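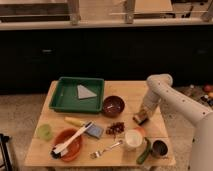 Panicker wrote that the second arm should wait until the gripper question is settled, and that 300 for spare fingers was too low if we mean to keep clearing tables with small things on them.

February, 4.40 pm
From: Udo

I agree about the spares, less so about waiting. My reply is under the quoted part.

> Before anyone orders, can we see the full cost of a second
> station? The last sheet had the arm and nothing else. I would
> put spare fingers well above 300. A fork lying flat on a table
> is hard on the tips, and so is anything small and scattered.
> I'd also like to know what Clallmont charge for delivery.

The quote from Clallmont is 1,595 for the gripper and its mounting plate, with delivery to Drostcombe at 100 on top. The arm is on the other budget line and was approved last year, so I have left it out. A table and tray come to 214. We can use toy vegetables, cups and bowls from the cupboard, so I have put nothing down for objects.

I have raised the spares to 400. If we don't use them all on the new station they will fit the old one.

On timing, Clallmont hold the price until the end of the month. The mounting plate is the same whichever fingers we choose, and they will swap the fingers before dispatch if we tell them in time. I would rather order now and argue about the tips afterwards.

Still missing from the sheet:

- a second brush and a few sponges
- floor covering, as the tables stand on carpet
- the service contract – I have asked twice and will ring them tomorrow

Please send corrections to the list and don't edit the sheet directly. Two versions are going round already.

Udo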